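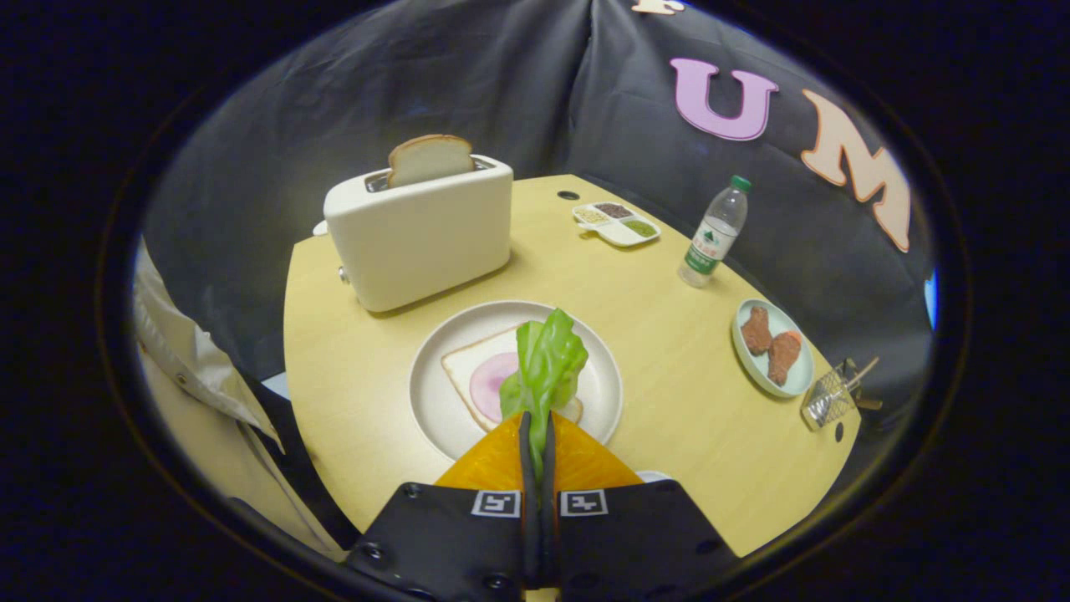
Kiri Tawhiri would like it known that lettuce goes on last, on top of the ham, and that anyone who puts it straight onto hot toast deserves what they get. She told me this before I'd even gotten my coat off.

I'd come over to talk about open sandwiches (ham, toast, a leaf of lettuce, done) because she and Alby Mahuika have been running a lunch class on them since October, and I wanted to know how you fill a whole hour with something I make standing up in my socks. Pretty easily, as I found out!

"People rush the toast," Kiri said. "They want it dark. I want a pale middle and a bit of gold at the edges, and that's it. If it shatters when you bite it, the ham slides off into your lap."

Alby doesn't agree. Alby likes it brown all over and said so, twice, while Kiri looked out the window. He's the one who picked round ham for square bread, which bothered me more than I expected, and I asked him about it.

"You get corners," he said. "Corners are where the butter goes. I did square ham for a while and it was like eating a tile."

We got onto lettuce again after that, because you can't keep Kiri off it for long. She likes the frilly green kind, torn from the head and left whole, never shredded. "It should stand up a little," she said. "A flat leaf looks tired. I'd sooner have one crumpled leaf with some life in it than five flat ones." She washes hers in the morning and rolls it in a dish towel, and she was pretty stern with me about the bagged stuff, which I buy all the time and am going to keep buying.

And the seeds? I love seeds on a sandwich, so I asked. Alby puts them on after the ham, before the leaf, so they stick. Kiri doesn't want them anywhere near ham. "On the side, in a dish," she said. "Then you can take a pinch if you must."

The class costs nothing if you bring your own bread, and it's about 2 hours when Alby gets talking (the flyer says one). I asked what people usually get wrong, thinking I'd hear about knives or butter temperature.

"Plates," Alby said. "They use tiny plates. Get a big one with a wide rim, so the crumbs have somewhere to land."

Kiri agreed with him on that one. Then she put another slice in the toaster and asked how I take mine, and I said pale, because she was the one standing next to it.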